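Charging cable (mobile telephone)

From the Limdale Handbook of Household Articles

A charging cable is a flexible lead that carries direct current from a power source to the battery of a portable device. It consists of two or more insulated conductors inside a common jacket, with a molded plug at each end. The plug that enters the device is called the device end. The other, which enters a wall adapter, a power bank or a computer, is the supply end.

In home and desk use the cable is seldom found alone. It shares a surface with the phone, a power strip, spare leads and whatever else is kept there, such as books, boxes and writing boards. Durán groups these under the term "charging place" and treats the cable as its only moving part.
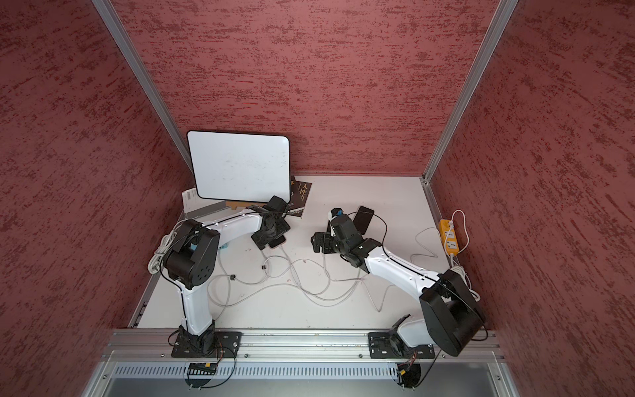

Vol. 17, p. 444

Types of device end

Two device ends are common on phones. The USB-C plug has an oval metal shell, open at the front, with contacts on the upper and lower faces of an internal cavity. It has no top or bottom and may be inserted either way up. The Lightning plug is a solid flat tab with exposed contacts on both sides. It is also reversible, but the two are not interchangeable. The older Micro-USB plug is tapered on one side and fits in a single orientation.

Households that own devices of different ages usually keep more than one type at the same place. Leads with white jackets are difficult to tell apart except at the plug, and for this reason some users mark them with tape near the device end.

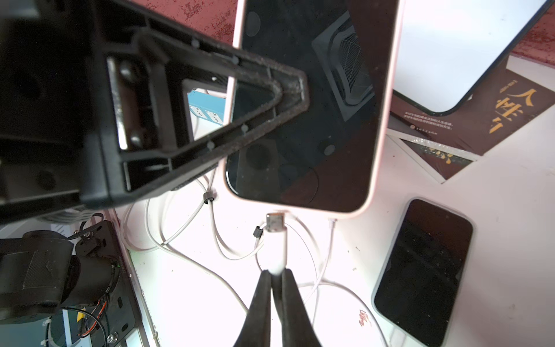

Fig. 1. USB-C plug below the lower edge of a phone; to its right, a Lightning-style plug.

Insertion and removal

The plug is held by its molded grip, in line with the port, and pushed until it seats. Side pressure is to be avoided. Most phones have the port at the center of the bottom edge, so a phone lying flat presents it parallel to the table and a few millimeters above it. A protective case raises the phone slightly and narrows the space around the port. Plugs with thick grips may then fail to seat fully - a frequent cause of slow or interrupted charging.

Removal is also by the grip. Pulling on the jacket puts strain on the joint between conductor and plug, where most cables fail. Leblanc examined 113 discarded leads and placed the break within a finger's width of the device end in the greater part of them.

Placement on the table

A charging place requires a flat area larger than the phone, so that the lead can approach the port without a sharp bend. Upright articles such as boards and boxes are set to the back. Books may stay on the surface, but a phone under charge should not be covered by one.
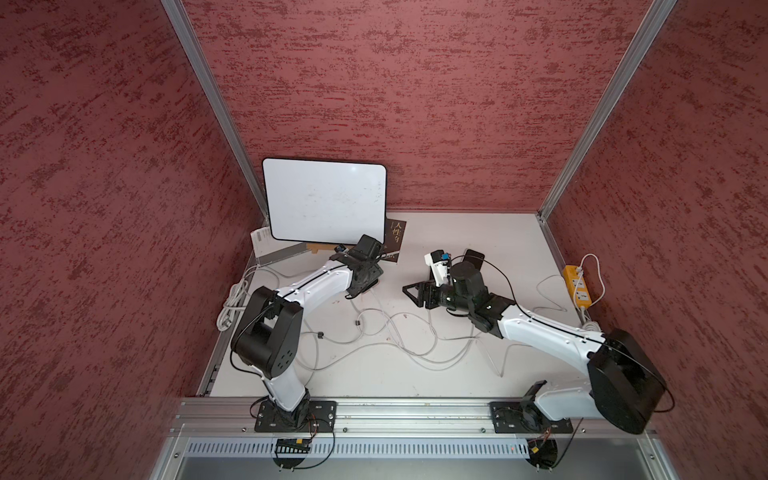 Fig. 2. White work surface with a whiteboard and a white box toward the back, and a book near the board.

Slack is gathered in a wide loop. Tight coils held with wire ties deform the jacket over time. An adhesive clip fixed to the surface keeps the device end within reach when the phone is taken away and prevents the lead from sliding off under its own weight. The Roltent and Clusach patterns of clip differ only in the width of the slot.

Use with a power bank

A power bank is a battery in a case, with one or more ports. It may act as the supply or be charged itself, and some models use the same port for both. When a phone and a power bank are kept side by side, a separate lead for each saves repeated unplugging.

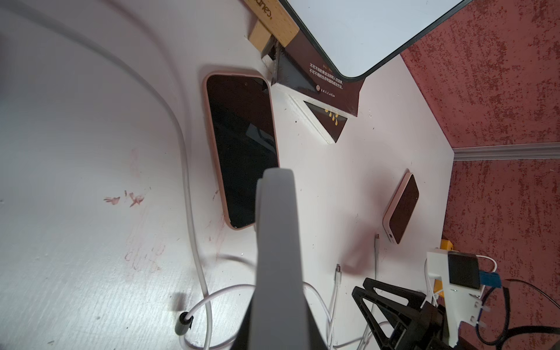
Fig. 3. Phone and power bank in pink-toned cases, with white leads and a black cable clip.

See also: Cable clip; Power strip; Wall adapter

Sources
Durán, Olga. Small Articles of the Desk. Benítez, p. 917.
Leblanc, Huguette. "Failure of Light Leads in Domestic Use." Limdale Papers, no. 17.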